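I have been on the reading rota at our church for six years and in September I finally got Joseph and his brothers, every last one of them. Savvas Kyriakidis, who had the psalm, was done in under a minute and looked smug about it.
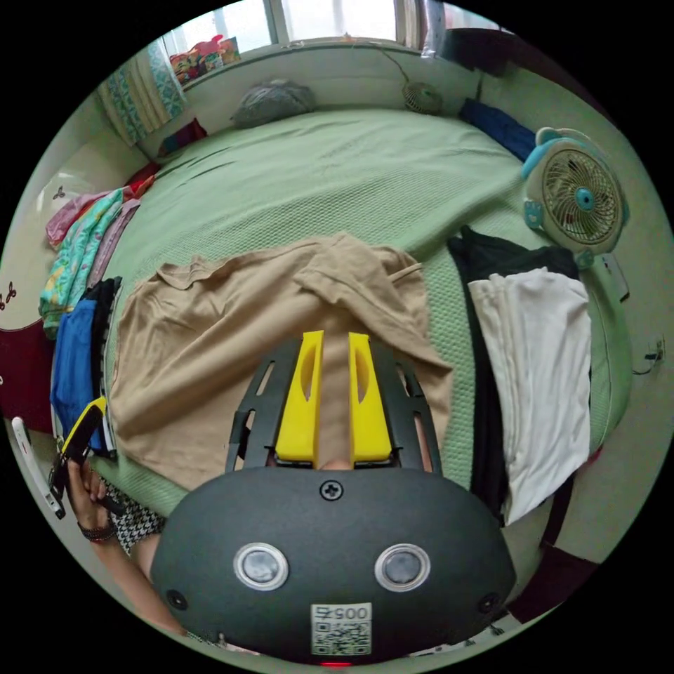
Light green bedspread, beige garment, rather rumpled.

Stamatia Kokkinos told me afterwards that I'd said "Reuben" like the sandwich. The new hymn books cost us up to 500 pounds and still fall open at the harvest ones.

Last updated: September
We use cookies. Carry on if that's fine.
© Achilleas Spanos | Contact | Back to top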